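2018年3月2日　雾，后来出太阳

成了成了成了。早上一进实验室，大衣还没脱就去看终端，曲线从左下角一路爬上去，爬到旧方法那条平线的位置，没停，接着往上走。我站着看了好一会儿，手套还戴着一只，用另一只手去滚鼠标，滚过头了，又滚回来。然后做了每个做实验的人都会做的事：不信。

先怀疑评测脚本。去年五月吃过一次大亏，评测时把目标角度从观测里漏给了策略，成功率漂亮得不得了，组会上讲了半小时，Sekar在底下安安静静翻我的代码，翻完问了一句“这个变量从哪儿来的”，我当场就凉了。所以今天第一件事是把观测向量一维一维打印出来对。关节角，对。关节速度，对。末端位姿，对。图像特征那一段没法用眼睛看，就把旋钮的真实角度随便改掉，只改数值，不改画面，再跑一遍，动作一点没变。好，没漏。

再怀疑随机种子。换了种子，重跑评测，曲线抖了一下，形状还是那样。又换。还是那样！

这时候才想起来脱大衣。

今天要多写一些，怕过几个月写论文的时候只记得结果，忘了当中是怎么拐到这条路上来的。上一篇讲末端抖动的论文就吃了这个亏，审稿人问为什么选那个滤波窗口，我翻遍了笔记，只找到一句“试了一下，好像还行”。

从头理一遍。

Savix这个课题，一开始写的目标是“家用环境中的铰接物体操作”，大得没边。抽屉、柜门、旋钮、水龙头，什么都想做。后来Florian把范围压到旋钮上，我当时还有点不乐意，觉得太小了，拧个灶台旋钮有什么好研究的。他说你先拧一个给我看。我就去拧，拧了整整一个秋天。

旋钮真难。柜门把手有个大把的地方可以抓，抓偏一点，门照样开。旋钮就那么一点点大，夹爪要对准轴线，偏了就打滑；夹得太紧，转的时候手腕跟着扭，关节走到极限；夹得太松，手转了旋钮没转，从画面上看简直一模一样。最后这种最气人，手臂漂漂亮亮地做完一整套动作，退回来，灶还是关着的，它自己毫不知情，下一步就去搬锅了。

旧的做法是老老实实采示教。戴上手柄，在仿真里一遍一遍地拧，采了700多条完整的示教，每条都从手臂收在身侧开始，伸出去，靠近，对准，夹住，转，松开，收回来。我采了一部分，Sekar采了一部分，两个硕士生也帮了忙。采到后来我做梦都在转手腕，早上拧牙膏盖会下意识地先对一下轴线。

拿这些数据训出来的策略，伸手伸得特别好看，真的，轨迹又顺又稳，拿去剪宣传片都行。可是一到旋钮跟前就开始犯糊涂。我们画过一张图，把一条轨迹上每个时刻的误差摊开，前面一大段平得像湖面，到接触前那一小截突然竖起来一座山。

后来再看，这件事多明显啊：一条完整示教里，绝大部分时间都在空中走路，真正难的地方就那么几帧。我们辛辛苦苦采的数据，大头全花在教它走路上了，它早就会走路了！再采一倍，还是教它走路。

去年年底我在火车上想这件事，车厢里暖气坏了，越冷脑子越转。仿真跟真机不同的地方，大家平时老说它便宜、快、不会撞坏东西，可还有一样我们一直没当回事，就是它能存档。任何一个时刻的状态，关节、速度、物体位姿、接触，全都可以存下来，再原封不动地放回去。我们平时只拿这个功能来重置环境，回到开头。可是干嘛非得回到开头呢？

打游戏的人死了也只读最近的那个存档啊。

于是就有了“回卷”这个名字。做法写下来简单极了：让旧策略自己去拧，失败了，就沿着这条失败的轨迹往回倒，倒到还有救的那个时刻，停住，从那儿开始由人接手，只示教后面那一小段，拧成了就收工。采到的每一段都短得要命，而且每一段都正好落在它不会的地方。

难点全在“还有救”这三个字上。

倒得太少，局面已经烂了，夹爪斜着卡在旋钮边上，人接过来也只能硬掰，教出来的全是怪动作。倒得太多，又回到空中走路去了，跟完整示教没区别。最开始我用手挑，一条一条拖进度条，凭感觉停。挑得很慢，还跟Sekar挑得不一样，同一条轨迹，他停的地方总比我早一截。我说你太保守，他说你太乐观，争了一下午，最后发现他在看夹爪和旋钮的夹角，我在看距离，各看各的，当然对不上。

争出来的好处是，我们决定让机器自己找。

从失败那一刻往回走，每退一步，就把状态读回来，往动作里加一点噪声，让旧策略从这儿重新跑几遍。如果怎么跑都失败，说明还在坑里，继续退。退到开始有成有败的地方，就停。再往前退，基本都能成，那就没有示教的必要了。有成有败的那一小段，就是人该插手的地方。Florian管它叫“岔路口”，比我论文草稿里那个又长又拗口的术语强多了，准备投降用他的。

这一步很费机时，所以一直拖到上个月，排到了夜里的机器才真正跑起来。旧策略一共攒了1122条失败轨迹，全部喂进去找岔路口。我原以为会散得到处都是，结果画出来以后，密密麻麻地挤成几团！最大的一团在夹爪刚要合拢之前，手腕的朝向已经歪了一点，策略没有纠正，直接夹了下去。第二团在转动刚开始的时候，手肘的位置选得不好，还没转到位就顶到关节极限。还有一团很小，起先没看懂，后面再说。

看到那几团的时候我在办公室里叫了一声，隔壁过来问是不是水管又漏了。

然后是采纠正片段。我和Sekar约好，先采100段，看看有没有苗头，没有就早点死心，别再像去年秋天那样耗下去。采的感觉跟以前完全两样，手柄一拿起来，手臂已经停在旋钮跟前了，夹爪半张着，姿势微微有点别扭，你一眼就知道它接下来要犯什么错，把手腕正一正，夹住，转，完事，下一段。像给小孩改作业，改的还都是同一类错，改着改着就知道这孩子是哪里没听懂。喝一壶茶的工夫采掉一大半，茶都还是温的。

昨晚下班前把这些片段并进旧数据里，旧的完整示教一条没删，纠正片段的采样权重调高，网络结构没动，学习率没动，什么都没动。按下回车，关灯回家。

回家路上还在想，要是明天没结果，就把权重再扫一遍。在面包房买了最后一个核桃面包，吃完了才发现没坐对车，多走了一站路。夜里醒了一次，忍住没有远程登录（上回半夜登上去手一滑把任务杀了，那个教训还新鲜着）。

然后就是今天早上。

好，继续写今天。

查完漏、换完种子，Sekar来了，我一句话没说，把椅子让给他。他看曲线的时候习惯把脸凑得很近，鼻子都快贴到屏幕上了，看完坐直，说：“纵轴是什么？”我说成功率。他说：“哪种成功？”

问得好！我们有两种成功，松的那种只要求旋钮转过阈值，严的那种还要求松手以后旋钮停在那儿，和目标角度的误差在2度以内。我画的是严的。我就等着他问呢，我把“严的”两个字说得特别慢。他没忍住，笑了，然后立刻又严肃起来，说要看视频。

我俩从头开始看评测录像。按理说看数字就够了，可是Sekar有个说法，看数字的时候你是希望它成功的，看视频的时候你是想知道它在干什么，心态不一样。我以前嫌这样浪费时间，今天看得津津有味。

最让我高兴的是它学会了犹豫。旧策略从来不犹豫，伸出去，夹，转，一气呵成，错也错得理直气壮。新策略到了旋钮前面会慢下来，手腕小小地左右调一下，再调一下，然后才合拢夹爪。这个小动作在我们的纠正片段里有，我采的时候确实就是这么正手腕的，可是片段那么少，它居然用到了别的旋钮上去，用到了没采过纠正的灶台上去！有一条录像里它夹下去以后大概觉得不对，松开，退了一点点，重新来。没有人教过它松开重来，至少我没有。问Sekar是不是他采的时候干过这种事，他想了半天，说可能有一段手滑了，懒得重录，就接着做完了。

手滑的那段立功了。我说论文里要感谢你的手滑，他让我闭嘴接着放。

也看到了失败的。有一种失败以前从来没见过，它在旋钮前面犹豫过头了，左调调，右调调，调到时间用完。看得人着急，恨不得伸手进屏幕推它一把。这大概是纠正片段权重太高闹的，它把“正手腕”当成了一件做起来没完的事。得扫权重。还有靠边的旋钮，手肘那个老毛病好了一些，没有全好，我猜单靠末端附近的纠正救不了它，得从更早的地方换一条路伸过去，岔路口找得还不够靠前。找岔路口的时候噪声只加在动作上，噪声那么小，根本跳不到另一种手肘构型里去，它当然觉得“退到这儿也没救”。这个要好好想。

再说那个小团。

上个月没看懂的那一小团岔路口，位置很怪，离旋钮老远，手臂还在台面下边往上抬呢，就已经开始有成有败了。Sekar当时说是噪声，别管。我心里一直惦记着，今天趁着高兴把那几条调出来，一条条读档，停在岔路口上，用策略自己的相机渲染了一遍，看看在那个时刻它到底看见了什么。

用的是Jukiline里那套大厨房，黑石台面，灶嵌在近处的岛台上，旋钮一溜儿排在灶的前沿，深色的，很小。我们平时调试图方便，把渲染相机拉得近近的，旋钮占半个屏幕，看久了就忘了策略眼里的旋钮是个什么尺寸。真换到这个视角一看，我倒吸一口气，这也太小了！黑台面，灰灶面，深色旋钮，缩到网络的输入分辨率以后就剩那么几个像素。 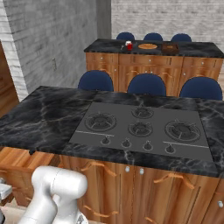
我马上去翻代码，看图像是在哪一步缩小的，用的什么插值。最近邻。唉。最近邻缩图，小东西是会一闪一闪的，相机稍微动一动，旋钮那几个像素可能就整个被跳过去了。手臂往上抬的时候，如果刚好赶上旋钮从图像里闪没了，策略就少了一点线索，往哪个旋钮伸就有点靠蒙。蒙对了后面顺顺当当，蒙错了，伸到隔壁旋钮去，拧得还特别标准，算失败。有成有败，所以岔路口就落在那么远的地方！

这一下全通了。我赶紧写了个小脚本去验证，把那几条岔路口的状态读回来，改成按面积平均来缩图，别的都不改，重新跑。不能说药到病除，策略毕竟是在最近邻的图上训出来的，喂给它别的图它也不太自在，可是伸错旋钮的次数明显下来了。要彻底修，得把所有数据重新渲染一遍再训。好在我们存的是状态，不是只存了图，重渲就行，不用重采。感谢去年那个嫌硬盘贵、坚持只存状态的自己（当时纯粹是为了省钱）。

我觉得这是今天最值钱的东西，比那条曲线还值钱。我们做回卷，本意是给人找插手的地方，拿它当采数据的工具。可是它顺手还干了另一件事，给失败分了类，每一类失败都有自己的位置，位置一怪，就说明那儿藏着一个你没想到的原因。我们原先拿着失败录像，看的都是最后那一下，夹滑了、转不动了、拧错了，看上去五花八门，其中拧错旋钮的一直被我算成“随机失误”，在表格最后一行，占的比例不大，从来没认真查过。要不是岔路口画在那么远的地方，再过一年我也想不到去看缩图用的是什么插值。

跑去告诉Florian。他正在跟Halvorsen那边开电话会，隔着玻璃看见我在门口蹦，用口型问“着火了？”，我摇头，举起笔记本电脑给他看曲线，他看了一眼，用口型说“纵轴”。

你们两个是商量好的吧。

电话会开完他过来坐了很久，难得。我先给他讲曲线，他点头，问得都很实际：旧方法有没有给同样多的训练步数（给了），评测的初始状态和找岔路口用的有没有重合（没有，这个我特意分开了），纠正片段换一个人采还成不成。最后这个答不上来。我和Sekar各采了一半，没有分开训过。他说那就分开训，再找一个从来没碰过手柄的人来采一份，如果那一份也行，这个方法才算站得住。对，对，应该这样，我光顾着高兴了。

他还问了一个我没想到的。他说你这里面其实有两件事，一是数据变短了，二是数据挑对了地方，涨的这一截到底是谁的功劳？你从完整示教里随便截一些同样长的短片段，加同样的权重，会怎么样？我愣住了。这个对照这么自然，我居然没做。要是随便截的也能涨，那岔路口这一套就是白忙活，光调权重就行了。

我嘴上说肯定不行，心里咯噔了一下。他一走，我就把这个对照排上了。随便截的一组，全截在接触附近的一组，再加岔路口的一组，三组片段数量一样，权重一样。接触附近那一组最要紧，它是最强的对手，要是它跟岔路口打平，那也是个结果，只是论文得换个写法，标题也得换。我猜岔路口会赢，理由是完整示教里接触附近的姿势都是人摆好的，正得很，没有歪的时候，策略从里面学不到“歪了怎么办”。可是猜归猜，等跑完再说，先把猜测写在这里，免得到时候装作早就知道。

讲到缩图的事，他笑得不行。他说他读博的时候有一组力传感器数据，怎么都有个周期性的小鼓包，建模建了两个月，摩擦、齿隙、柔性全加上了，最后发现是旁边冰箱的压缩机。大家都有自己的冰箱啊。

下午本来该给Zarkell的合作方写季度小结，写了个开头，写不下去，满脑子都是手肘。在白板上画了半天构型空间的示意图，画得像一只煮烂的饺子。想法是这样的：现在找岔路口，噪声是一点点加在动作上的，只能在原来那条路附近晃。如果读档之后，先在零空间里把手肘挪一挪，末端不动，再放给策略去跑，是不是就能发现“哦，手肘抬高一点这里就有救”？这样找出来的岔路口会更靠前，而且连该怎么纠正都一并告诉你了，人只需要确认一下。说不定有一部分纠正根本用不着人来采！

越想越兴奋，跑去跟Sekar讲，他吃着橘子听完，说手肘瞬间挪过去，速度怎么办，上一帧的图像怎么办，策略是带历史的。唉，对，历史。策略吃的是连着好几帧图像，凭空挪了手肘，前后就对不上了，它看到的等于手臂瞬移。可以挪完以后让它原地停几步，把历史填满再放开？他说那停着不动这件事，训练数据里也没有。我说有啊，收在身侧的时候就是停着的。他说那是在身侧。我说那就让它慢慢挪过去，当作一段真的运动来走。他把橘子分了我一半，说这个可以试。

橘子很甜。

顺便记几件小的，省得忘：

存档一定要把接触求解器的热启动缓存也存进去。一开始没存，读回来以后头几步的接触力会跳一下，夹着旋钮的状态尤其明显，有时候直接弹开。为这个查了整整一个星期，还以为是夹爪的摩擦系数写错了。

读档以后随机数发生器的状态要单独处理，不然每次重跑噪声都一样，看着像“怎么跑都失败”，其实是同一次失败看了好多遍。好笑，也很可怕，最早那批岔路口全部作废就是因为它。

渲染不要跟物理绑在一起跑。找岔路口的时候策略要看图，逃不掉，可是往回倒的那部分不用渲染，把这两段拆开以后快了很多很多，早该拆。

手柄的死区调小一点。纠正片段里全是微小的动作，死区太大，人以为自己动了，其实没动，一使劲又动过头。

夜里排队提交任务前先看一眼硬盘。

傍晚把重新渲染的任务提交了，按面积平均缩图，全部数据，今晚开始跑。三组对照排在后面，不知道明天能不能轮上。Sekar说我应该先跑对照再重渲，一次只改一件事，我说缩图是个错误，错误应该马上改。他说那你对照就要在新图上重跑一遍，旧的曲线也得重跑。我说跑就跑。其实他说得有道理，一次改一件事，这话还是我教给硕士生的……后来折中，旧图上的对照也排进去了，两边都跑，机器是够的，就是得跟隔壁组打个招呼。已经写了邮件，措辞很谦卑，还许诺了一个蛋糕。

走的时候雾早散了，楼后面那条小路上有人在遛一只很老的狗，走几步停一下，左闻闻，右闻闻，再走。我跟在后面走得很慢，想着那个在旋钮前面调来调去的手臂，心情好得不得了。

晚饭煮面，开火的时候盯着自己的手看。我拧旋钮用拇指和食指，中指垫在下面，先往里压一下，再转。压一下！我们仿真里的旋钮是不用压的。家里这种灶，不压根本转不动。先不想这个，先不想。

可是明天得问问Florian，Jukiline里能不能给旋钮加一个轴向的自由度。

读者留言

豆角炒肉：最近邻缩图这个坑我也踩过，我们是在数螺丝，网络一会儿看得见一会儿看不见，查了好久的数据增强。看到“唉”那个字的时候感同身受。

远山无电梯：想问一下，找岔路口的时候噪声大小是怎么定的？太大的话是不是哪里都有成有败？
　　作者回复：对，太大就满地都是岔路口，太小就只剩末尾一丁点。我们是拿策略自己在示教数据上的预测误差当尺子，噪声跟它差不多大。不敢说是最好的办法，先这么用着。

小谷：随便截短片段的那个对照，结果出来了请一定写！我押接触附近那组打平。
　　作者回复：押什么，橘子吗？我跟了。

咸鱼翻身失败：家里的灶要压一下再转，我家水龙头要提一下再转，做家用机器人的都是勇士。

K同学：热启动缓存那条救了我，今天刚好在查为什么读档后夹爪会弹开，谢谢谢谢！

相关日记

火车上没有暖气，想到一个存档的主意
我和Sekar停进度条的位置不一样
拧了一个秋天的旋钮
那次把目标角度漏进观测里的组会
末端抖动：滤波窗口到底怎么选的（补记）

联系作者：页面右上角的信封 ｜ 文字归作者所有，转载请先留言 ｜ 回到顶部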